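**Skaltadex Murden: estación de captura de demostraciones para manipulación sobre mesa**

Referencia: Murden, revisión 3. Ficha actualizada el 22 de febrero de 2023.

Murden es una estación de teleoperación con simulador incluido. Sirve para grabar ejemplos de tareas cortas de manipulación y entregarlos en un formato que se pueda usar directamente en el entrenamiento de una política por imitación. Se vende como conjunto completo o como licencia de software para quien ya tiene mandos propios.

## Qué incluye

- 2 mandos de seis grados de libertad, con pedal de inicio y fin de episodio
- Licencia del simulador Radu para un puesto
- Biblioteca Basesard, con 362 escenas de mesa listas para abrir
- Cableado, base de sobremesa y bolsa de transporte
- Manual en español y en inglés

El ordenador no está incluido.

## Cómo se graba un episodio

El operador elige una tarea en la lista, pisa el pedal y mueve los mandos. Al pisar de nuevo, el episodio se cierra y la escena vuelve a su estado inicial con una disposición distinta de los objetos. Si la demostración ha salido mal, una pulsación larga la marca como descartada. Los episodios descartados no se borran del disco; se guardan en una carpeta aparte, y hay equipos que los aprovechan como ejemplos negativos.

Cada episodio contiene las imágenes de las cámaras virtuales, la posición de las articulaciones, las órdenes enviadas, el estado de la pinza y una instrucción en texto. La instrucción se puede editar después sin tocar el resto del archivo.

## Variación de escenas

Radu permite cambiar entre episodios la posición y el giro de los objetos, los materiales, la luz y el punto de vista. Cada parámetro tiene su propio intervalo y se puede bloquear. Recomendamos empezar con los materiales fijos y abrirlos cuando la tarea ya se resuelva con soltura.

Los metales pulidos y las piezas planas de color liso merecen atención. Un reflejo puede cambiar mucho el tono de una superficie de un punto de vista a otro, y una pieza pequeña puede quedar a caballo entre dos fondos muy diferentes.
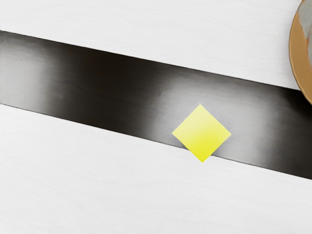
Por ese motivo la semilla de cada variación se guarda con el episodio. Cualquier toma puede volver a generarse con otra luz o con otra cámara sin repetir la demostración. El proceso se lanza por lotes desde la línea de órdenes.

## Datos técnicos

| Concepto | Valor |
|---|---|
| Mandos | 2 |
| Cámaras virtuales por escena | hasta 3 |
| Tareas predefinidas | 19 |
| Escenas en Basesard | 362 |
| Conexión de los mandos | USB |
| Exportación | HDF5, vídeo y JSON |

## Limitaciones

El simulador no modela líquidos ni telas. Los contactos entre piezas muy finas pueden dar pequeños saltos si se reduce la frecuencia de cálculo. Los mandos no devuelven fuerza al operador.

## Pedidos

El conjunto se sirve calibrado. La licencia suelta se activa por correo. En mayo se publicará una ampliación de Basesard, gratuita para las licencias en vigor. Los mandos de la revisión 2 son compatibles con el software actual después de actualizar el firmware.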